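Slot order on the Wekdale workstation board

February 5, 2020

The case came apart in 3 steps and the board is out. I had planned to reuse the old layout from the Zidis build, but the slot spacing is different, so I wrote the order down again before fitting any cards.

Numbering is printed on the board next to each slot, together with the lane width. Read that text before trusting the connector length. A long slot will accept a x16 card whether or not all the lanes are wired, and the manual I have is for a different revision.

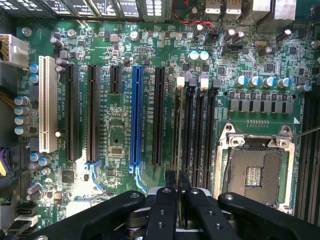 Expansion slots at left and center, memory slots to the right. The blue one is SLOT2, PCIe3 x16.

The graphics card goes in SLOT2. The network card is x1 and takes the short slot. My old capture card is the only PCI part left, and it gets the cream-white slot at the far end, where a double-width cooler can't cover it. The storage controller is undecided. Jaanus Jaunzems ran the same model in a long black slot next to the graphics card and logged 70 degrees on the heatsink under load, so I would like a gap there.

Memory goes in after the CPU. The power supply is a 500 W unit and stays until March.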